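Sturketell Floor Brush and Dustpan Set

A set for smooth floors at home or in a small shop. The brush has a white head with dark blue bristles, and the dustpan is beige. Both have a long handle, so you need not bend down to the dirt.
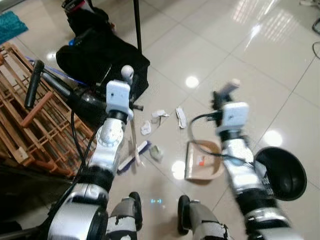

Brush and dustpan on glossy tiles, with paper scraps.

Hold the brush in one hand and the pan in the other. Please sweep with short strokes towards the open side of the pan. Paper and dust are collected together.

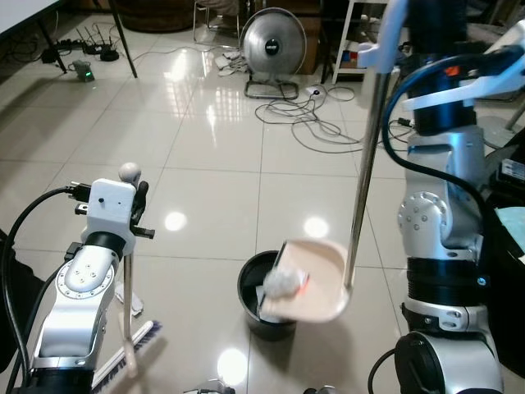 For emptying, bring the pan over the bin and tip it slowly, as light dust likes to fly away. Rinse the bristles in lukewarm water and let them dry hanging.

Item number: 1701
Sold as: brush and dustpan together
Spare brush heads: on request, please write to Ildikó Fülöp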